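**Winter tyres on a small estate: worth the faff?**

**mudflapmike** wrote:

Hello all, first proper post after reading for months. I've got the Tronitia estate, the 1.8 petrol with the five-speed box, and I do a hilly run to work and back, 18 miles each way. Bits of it stay white until lunchtime. The tyre place in Trindside has offered me a set of Sandska winters on steel rims and I'm very tempted, but my brother-in-law reckons I'd be throwing money away in this country. Has anyone here run them? What are they like in ordinary rain? I'm less bothered about deep snow, we get that for a few days at most.

---

**heather_on_the_hill** wrote:

Oh, do it! I put winters on mine three years ago and I would never go back. The first cold wet roundabout sold me. You turn the wheel and the nose just goes where you asked, no washing wide, no little heart flutter. I live up a lane the gritter never visits and I've driven past two big off-roaders stuck in the hedge on their wide summer tyres (waved, of course, and went back with a rope).

Get the steel rims, definitely. Swapping the whole wheel on the drive takes me under an hour with a decent trolley jack, and my nice alloys stay out of the salt.

---

**oldgreaser** wrote:

I'll be the misery then. For most people in most of Britain a good summer tyre with plenty of tread is fine, and four new ones would do mike more good than winters on a car with tired dampers. What's your tread like now? I have driven for a living for a long time and I've been properly stuck twice.

Winters feel vague once it warms up, too. Mine squirmed about in March like I was driving on sponges, and stopping distances on a mild dry road are longer.

---

**heather_on_the_hill** wrote:

Well yes, you take them off when it warms up! That's the whole idea.

Agree about the dampers though. Mike, push down hard on each corner and see if it keeps bobbing.

---

**mudflapmike** wrote:

Thanks both, this is brilliant. Went out with a torch and the little gauge. Fronts are getting low, rears are good. Dampers seem all right, one bob and it settles. So I need two tyres anyway, which changes the sums a bit. Could I get away with winters on the front only? It's front-wheel drive, so that's the end doing the work.

---

**oldgreaser** wrote:

No. Heather and I will agree on this one. You'll have a front end that grips and a back end that doesn't, and the first time you lift off in a downhill bend you will be looking at where you came from. All four or none.

---

**nine_stone_cowboy** wrote:

Seconding all four or none. I tried the two-tyre trick on an old hatchback and went round backwards at walking pace outside a primary school, with an audience.

Can I put a word in for the narrower size? Check the handbook, there's nearly always a smaller size listed for winter use. My Nomura coupé (I know, I know, but I love it) wears skinny ones on 15 inch steels from November onwards and it looks daft and goes like a goat. They were cheaper as well. Mine have done five winters now, and I wrote the mileage down every time they went on. The shortest was 1,654 miles, the year I had my leg in plaster, so they're hardly worn at all.

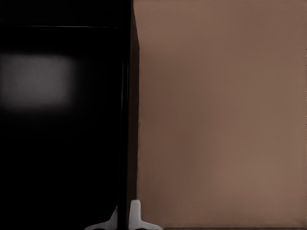

One thing I'd pass on is to mark each wheel with chalk when it comes off, NSF, OSF and so on, and then write it on the inside with a paint pen too, because chalk rubs off over a summer in the shed. I also retighten the bolts after the first 30 miles or so. They do move a bit on steels!

---

**oldgreaser** wrote:

Check whether your steels need different bolts while you're at it. Alloy bolts can be too long, and on some cars with rear drums they'll foul the works. Turn every wheel by hand before you drop it off the jack.

---

**mudflapmike** wrote:

Handbook does list a narrower size, good shout cowboy! Rang Trindside and they can do it, with the proper bolts thrown in. Fitting's booked. I'll report back once I've been over the top road on a frosty morning.

---

**heather_on_the_hill** wrote:

Hooray! Take it easy for the first few days while they scrub in, new ones are always a bit slippery. And tell your insurer. Mine didn't charge a penny but they did want to know.

---

**oldgreaser** wrote:

Still think two good summers on the front would have done him.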